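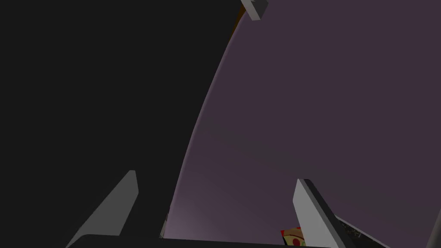 蒙得维的亚，2026年2月23日

Hivarura 旅行用品 常见问题：Monden 登机箱、Ledesma 折叠衣物袋的购买、使用、保修与维修

本页面适用于通过 Hivarura 官方网站及授权零售商购买 Monden 系列登机箱、Ledesma 折叠衣物袋及其原厂配件的顾客。页面内容与随附的保修卡不一致时，以保修卡为准；保修卡未作规定的事项，以本页面为准。原《Monden 使用须知》第二版自本页面发布之日起停止使用。

一、产品与规格

Monden 登机箱目前有哪些型号？

现售型号为 Monden 标准版、Monden 前开盖版和 Monden 软面版。三者使用同一种拉杆组件和同一种轮组，配件可以互换。早期的 Monden 双轮版已于去年12月停产，维修配件继续供应，具体见“维修”部分。

外形尺寸是否符合航空公司的登机要求？

各航空公司对随身行李的尺寸、重量和件数规定不同，同一家公司的不同航线、不同舱位也可能有差别，且规定会不定期调整。本公司在产品吊牌上标注的尺寸为包含轮子、提手和侧面脚垫在内的外部最大尺寸，顾客可以据此与承运人公布的限制进行比对。本公司不对任何一次具体航程能否携带登机作出承诺，亦不受理因登机口要求托运而产生的费用索赔。

前开盖版的电脑隔层可以单独取出吗？

不可以。隔层与前盖内衬缝合为一体。软面版的隔层采用搭扣固定，可以取出清洗，取出后主仓仍可正常使用，但不建议在没有隔层的情况下将电脑直接放入前袋。

Ledesma 折叠衣物袋的重量是多少？

空袋重量为554克，含内置衣架钩和肩带，不含外包装。第一代产品不带肩带，重量与此不同，请查看袋内标签。

Ledesma 可以装几件西装？

设计容量为两件成套西装，或一件长款大衣加一件衬衫。超量装填不会立即造成损坏，但折叠后卡扣难以闭合，长期如此会使两侧拉链变形。由超量装填引起的拉链变形不在保修范围之内。

Ledesma 能否固定在 Monden 的拉杆上？

可以。袋背有一条横向套带，套入拉杆后将袋体下沿靠在箱体顶面即可。请在拉杆完全拉出并锁定后再套入。通过自动扶梯和地铁闸机时，建议先取下衣物袋另行手提。双轮版的拉杆间距较窄，套带会有一定松动，使用时请收紧侧面的调节扣。

产品颜色与网页显示不一致，可否退换？

屏幕显示与实物之间存在色差属于正常现象。顾客如对颜色不满意，可以在退货期限内按照一般退货程序办理，不作为质量问题处理，寄回运费由顾客承担。

二、购买与交付

下单以后多久发货？

现货商品在付款确认后3个工作日内交付承运商。带有刻字的商品不适用上述时间，其发货日期以订单确认邮件所载为准。节假日期间收到的订单，从恢复办公的首个工作日起计算。

可以修改收货地址吗？

在订单状态显示为“已打包”之前，可以登录账户自行修改。状态变更之后，请直接联系承运商。本公司客服人员无法更改已经移交承运商的面单信息。地址修改为另一国家或地区的，须取消原订单后重新下单，税费按照新地址重新计算。

能否指定送达日期？

目前不提供指定日期送达服务。顾客如有确定的出行安排，请预留足够时间。因运输延误而未能在出行前收到商品的，顾客可以拒收并申请全额退款，但本公司不承担临时购买替代品的费用。

收到包裹时外箱破损，应当如何处理？

请当场在签收单上注明破损情况，并保留外箱及全部填充物。之后请在账户的“售后申请”页面提交，写明订单号、破损位置和发现时间。外箱破损而箱体完好的，可以正常签收，不影响后续保修。

刻字商品可以退货吗？

刻字内容由顾客确认后方才制作，除质量问题外不接受退换。刻字内容与订单确认邮件不一致的，本公司免费重新制作并承担往返运费。字体、字号和位置在下单时已经选定，不作为重新制作的理由。

企业或团体采购如何办理？

一次采购同一型号较多数量的，请以单位名义致信企业采购组，由 Gisela Medina 女士负责接洽。来信请写明型号、颜色、数量、收货国家、是否需要刻字以及希望的交付月份。企业订单适用单独签订的供货合同，本页面中关于退货的规定对其不适用，关于保修的规定仍然适用。

在授权零售商处购买的商品，能否在官方网站退货？

不能。退货请到原购买处办理，适用该零售商的退货规定。保修和维修则可以直接向本公司申请，与购买渠道无关。

三、退货与换货

退货期限是多长？

通过官方网站购买的商品，自签收之日起92天内可以申请退货。以顾客在账户中提交申请的日期为准，不以寄回的日期为准。提交申请后应在页面所示的期限内寄出，逾期未寄出的，申请自动关闭，顾客可以在92天期限届满之前重新提交。

使用过的商品可以退货吗？

在室内试装、试推属于正常查验，不影响退货。有下列情形之一的，不予接受：箱体或轮面有在户外使用的磨损；内衬有污渍或异味；密码锁已改设密码且未能恢复出厂设置；吊牌、防尘袋或备用部件缺失。收货检验由仓储部门进行，结果以邮件形式通知。顾客对检验结果有异议的，可以在收到通知后提出复核，复核由另一名检验人员进行。

退款将退至何处？

退款原路退回至付款账户。以礼品卡支付的部分退回至礼品卡；礼品卡已经过期的，本公司重新签发同等金额的礼品卡。退款到账所需的时间取决于付款机构，本公司发出退款指令后会以邮件告知。

换货是否需要先退货？

更换颜色的，可以直接申请换货，待寄回商品检验合格后发出新品。更换型号的，须先办理退货，再另行下单。换货后的商品，其退货期限仍从原商品签收之日起计算。 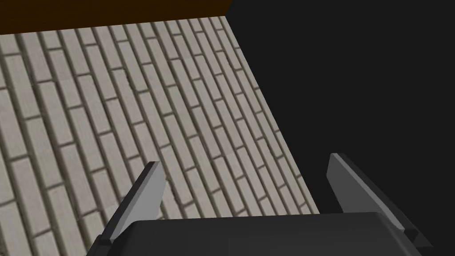

作为礼物收到的商品，受赠人可以自行申请退换。申请时须提供礼品卡片上的编号，不需要提供购买人的姓名或付款信息。受赠人申请退货的，退款以礼品卡形式发放；申请换货的，按照前款规定办理。本公司不会就受赠人的退换申请通知购买人。

四、保修

保修期从何时开始计算？

保修期自签收之日起计算。在授权零售商处购买的，自购物凭证所载日期起计算。购物凭证遗失的，可以用箱体内侧标签上的序列号查询出厂日期，并以出厂日期作为起算日。

各部件的保修期是否相同？

不相同。箱体外壳和内部骨架的保修期为4年。轮组、拉杆、提手、拉链和密码锁的保修期以保修卡附表所列为准。内衬、防尘袋、贴牌和随附的收纳小袋不在保修之列，但在签收时即已存在缺陷的除外。

保修是否需要注册？

不需要。注册产品只是便于日后查询，不注册不影响保修权利。注册时填写的个人信息仅用于售后联系，顾客可以随时要求删除，删除以后保修继续有效。

哪些情况不属于保修范围？

正常使用产生的划痕、凹痕和褪色；承运人在托运过程中造成的损坏；超过吊牌所注载重使用造成的变形；自行拆卸、改装或者由非授权维修点修理过的部位；接触溶剂、强酸、强碱或者明火造成的损坏；遗失和被盗。其中经非授权维修点修理的，仅排除被修理的部件及由该次修理直接引起的损坏，其他部件的保修不受影响。

托运时箱子被损坏，应向谁索赔？

应当向承运人提出。建议在离开行李提取区之前到承运人柜台办理登记，并索取书面报告。本公司可以应顾客的要求出具维修评估书，说明损坏部位、可否修复以及维修费用，供顾客向承运人或者保险机构提交。评估书免费出具，但不就损坏的责任归属发表意见。

产品转让后，保修是否继续有效？

有效。保修随产品转移，不随购买人转移。受让人应当持有原购物凭证，或者能够提供序列号。

在境外可以享受保修吗？

可以。顾客在产品销售国家以外申请保修的，配件和工时费用的处理与境内相同，寄往维修中心的运费由顾客承担，寄回运费由本公司承担。寄送过程中产生的关税和清关费用，依照当地规定由收件一方缴纳。

五、维修

维修由谁负责？

箱体、轮组和拉杆的维修由签约维修机构 Hultance 承担，衣物袋的缝纫和拉链更换由本公司自有工坊完成。工坊负责人为 Horacio Orellana 先生。顾客无须自行区分，统一在账户的“维修申请”页面提交即可，由系统分派。

申请维修需要准备哪些材料？

产品序列号、故障部位的清晰照片、故障情况的文字说明，以及购物凭证（如有）。轮组故障请注明是哪一侧的轮子，并说明是不能转动、有异响还是已经脱落。密码锁故障请注明箱子目前是否处于锁闭状态。材料不齐的申请不会被拒绝，但受理时间会顺延至补齐之日。

寄送维修之前应当做哪些准备？

请取出全部物品，包括夹层和隐藏口袋内的物品。请将密码锁设为出厂密码，或者在申请单上写明现用密码。请勿寄送防尘袋、行李牌、箱套等附属物品，维修机构不对其保管负责。箱体如有明显污渍，请先行擦拭。外包装可以使用任何足够结实的纸箱，不要求使用原包装。

维修过程中在箱内发现遗留物品，如何处理？

维修人员会将物品登记封存，随箱寄回。登记清单一式两份，一份留存，一份放入箱内。食品、液体和其他不宜保存的物品，经邮件告知顾客后予以处置。

维修费用如何计算？

保修范围以内的维修不收取费用。保修范围以外的维修，在检查后先行报价，顾客确认之前不会动工。顾客不接受报价的，可以选择原样寄回，仅支付寄回运费；也可以选择交由本公司回收，不再产生费用。报价自发出之日起有效期为一个月，逾期未答复的，产品继续保管，报价须重新核定。

可以自行更换轮子吗？

可以。现售型号的轮组以螺丝固定，使用配件包中附带的扳手即可拆装，操作说明随配件寄送，也可以在网站下载。自行更换原厂轮组不影响其他部件的保修。双轮版的轮轴为铆接结构，须由维修机构更换，请勿自行拆卸。

更换时请注意左右之分，轮架内侧刻有 L 或 R 字样。螺丝应当先全部轻旋入位，再依次拧紧。安装完成后，请在空箱状态下于平整地面上推行数步，确认无异响后再装载物品。

停产型号的配件供应到什么时候？

双轮版的轮组、拉杆和提手继续供应，库存用尽之前会在本页面提前公告。停产型号的外壳不再生产，外壳破裂且无法修补的，可以申请折价换购现售型号。折价金额根据产品使用年限核定，由售后主管 Renata Zúñiga 女士签发确认函，确认函可以在官方网站及直营店使用。

维修后的部件是否另有保修？

更换的部件自寄回签收之日起另行计算保修期，期限与同类新部件相同。仅作调整或修补而未更换部件的，适用产品原有的剩余保修期。

六、日常使用与保养

初次使用时如何设置密码锁？

出厂密码为三个零。请打开箱体，用笔尖按下锁体侧面的复位钮，听到咔嗒声后拨至所需数字，再拨动开关使复位钮弹起。设置完成以后，请在箱盖打开的状态下反复试验两次，再行关闭。

忘记密码怎么办？

本公司不保存顾客设置的密码，也不提供通用密码。顾客可以凭购物凭证前往直营店，由店员协助开启。无法前往的，请提交维修申请。出于安全考虑，客服人员不会通过电话或者邮件说明开锁方法。

箱体外壳如何清洁？

用拧干的软布擦拭，顽固污渍可以使用稀释的中性洗涤剂，之后用清水布再擦一遍，自然晾干。不得使用酒精、丙酮、漂白剂和研磨膏。贴纸残胶可以先用温水湿敷，再慢慢揭除。

内衬可以水洗吗？

标准版和前开盖版的内衬不可拆卸，局部污渍可以用湿布点拭，晾干时请将箱体完全打开。软面版的内衬和电脑隔层可以拆下手洗，水温不宜过高，不可烘干。

Ledesma 可以机洗吗？

不可以。请取下肩带和衣架钩，用冷水手洗，悬挂晾干，避免暴晒。面料带有防泼水涂层，多次洗涤后效果会逐渐减弱，可以使用市售的防泼水喷剂补充，喷剂的使用方法以其自身说明为准。涂层的自然减弱不属于质量问题。

衣物袋折叠后衣物仍有褶皱，是否属于缺陷？

不属于。衣物袋的设计可以减少硬折痕，但不能完全避免褶皱，效果与面料种类、装填方式和折叠时间有关。建议在肩部和折叠线处垫入随附的软棉条，到达后尽早取出悬挂。

轮子需要上油吗？

不需要。轮组内为密封轴承，上油反而容易吸附灰尘。请定期清除缠绕在轮轴上的头发和线头。经过沙地或者海滩后，请用清水冲洗轮架并擦干。

长期不用时应当如何存放？

请清空箱体，收回拉杆，直立放置于干燥通风处，避免阳光直射和靠近热源。不宜在箱体上堆放重物。箱内可以放置干燥剂，但请勿使用樟脑丸，其挥发物会损害内衬涂层。衣物袋请展开悬挂存放，不宜长期处于折叠状态。

七、回收与二手

旧箱可以交给 Hivarura 回收吗？

可以。直营店接受本品牌任何型号的旧箱，不论是否完好，不要求提供购物凭证。可用的轮组、拉杆和锁具经检验后用作翻新产品的配件，不会用于新品。回收不支付现金，符合条件的可以领取配件抵用券，条件以店内公示为准。

其他品牌的旧箱是否接受？

暂不接受。

翻新产品的保修与新品有何区别？

翻新产品附有单独的保修卡，保修期和范围以该卡为准。翻新产品的退货规定与新品相同。外观等级在商品页面标明，等级所对应的外观痕迹不作为退货检验时的扣减依据。

八、联系方式与投诉

如何联系客服？

请登录账户，在“我的服务”中提交咨询，系统会生成编号，后续往来均以该编号为准。没有账户的顾客可以使用页面底部的访客表单。客服使用西班牙语、英语、土耳其语和中文答复，土耳其语咨询由 Oğuzhan Karaca 先生所在的小组处理。以其他语言提交的咨询将以英语答复。

对处理结果不满意，可以向谁反映？

可以在原编号下选择“申请复议”，由顾客关系部门重新审查。复议由 Lautaro Arancibia 先生主管，审查人员不得为原经办人员。复议决定以书面形式作出，并说明依据。提出复议不影响顾客依照所在地法律向消费者保护机构投诉或者提起诉讼的权利。

复议期间，产品如何保管？

产品已经寄至维修机构的，由维修机构继续保管，不收取保管费。顾客可以随时要求先行寄回，复议程序照常进行，但涉及实物检验的部分可能需要再次寄送，相关运费由本公司承担。

个人信息如何使用？

售后申请中填写的姓名、地址和联系方式仅提供给承运商和维修机构用于办理本次申请。故障照片在案件结束后归档，去除个人信息后可能用于产品质量分析。不同意用于质量分析的，请在申请页面取消勾选，不影响申请的受理。

本页面多久更新一次？

本页面不定期更新，页首日期为最近一次发布日期。更新以前已经受理的申请，按照受理时有效的规定办理；更新后的规定对顾客更为有利的，适用更新后的规定。

如需本页面的可打印版本，请在访客表单的“事由”一栏选择“索取文件”，并注明所需语言。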